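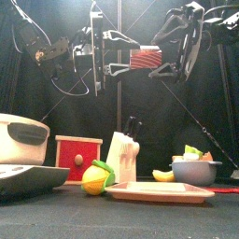 Two robot arms and a striped red-and-white object

Home | Wallets | Nodes | Fees | Log in

Transfers queued behind a pending transaction

Valentin Buzatu
Tuesday, February 6, 2018

I sent a transfer from Jokutar with the fee set too low and it has been pending since last night. The nonce is 39. I then sent two more at the normal fee and they are pending as well. My balance covers all three. The explorer shows the first one only on some refreshes and the other two never. Do I wait, or can I cancel?

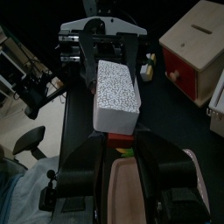
I run my own node, synced, and the wallet is connected to it over RPC. Restarting the wallet changed nothing.

Domnica Bălan

Transactions from one account are processed in nonce order. 40 and 41 can't be mined until 39 is, whatever fee they carry. There is no cancel function in the protocol. You replace the transaction:

1. Open the advanced send screen and set the nonce to 39 by hand.
2. Send zero to your own address.
3. Set the gas price well above the original. Most nodes want at least 10 percent more and reject anything lower with "replacement transaction underpriced".

Once the replacement confirms, 40 and 41 should follow. If you still want the first payment made, put the original recipient and amount in step 2.
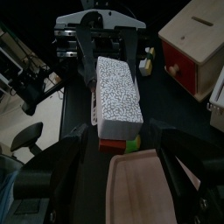 Speckled white block held in a gripper

Darius Costache

Just wait, mine cleared by itself after the weekend. Could also try reinstalling?

Pascal Fleury

Don't reinstall without your seed backed up. It won't affect the pending transaction in any case, only the wallet's local list. Check the pool limits on your node too. Mine was capped at 2,000 entries and dropped cheap transactions without telling the wallet, so I had to rebroadcast.
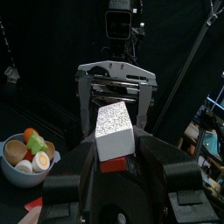 Related threads

Gas limit vs. gas price on the Manole testnet
Node stuck at 251 peers
Exporting keys from Jokutar

Contact | © Stodberg Wallet Help | Back to top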